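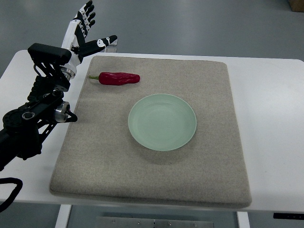

Miston Yarn Library opens its first full summer of glove knitting on Monday, June 24, 2024, and we could not be happier with how many people want to learn! Mittens have always been the easy sell in our classes, and gloves have always been the project people put off until next winter. A hand held open, four fingers up and the thumb straight out to the side, is the shape a knitter has to keep in mind from the cuff on, and the thumb is where most first gloves go wrong. So the new course begins there, with two full evenings on thumbs before a single finger gets cast on.

The course was written by Aranka Major and her sister Boglárka Major, who have been knitting gloves together since they were girls and still disagree about ribbing. It runs for 14 weeks at the library's Breveck branch and finishes in October, just as the weather gives everyone a reason to wear what they made.

"I ripped out my first thumb so many times that the yarn turned to fuzz," said Aranka Major. "Boglárka finished hers in a weekend and wore them to dinner. I want our students to have her kind of summer and skip mine."

Students will work from the Granström pattern, a plain five-finger glove in worsted wool with a long cuff. It comes in sizes from small child to extra large adult, and each finger can be made longer or shorter without changing the rest of the glove. Left-handed knitters get their own printed version with redrawn charts (thank you to Zsófia Kocsis, who drew every one of them by hand).

Wool is included. Over 400 skeins have come in from members and neighbors this spring, in every color from oatmeal to a very loud orange, and there is plenty more room on the shelves. Needles can be checked out on a library card for the length of the course.

Finished pairs can go home with their makers or into the Nendgate Winter Box, which gives warm things to school bus drivers, crossing guards and anybody else who works outside in the cold. The Winter Box is hoping for 2,000 items this year, and hats and scarves are welcome too.

"I drive the early route, and good gloves with real fingers are hard to find," said Aravind Iyer, who signed up for the first class. "Now I'm going to make my own, and I've already picked the orange."

Registration is free at the front desk of either branch. Beginners should know how to knit and purl; everything else will be taught.

Press contact: Soledad Robles, Miston Yarn Library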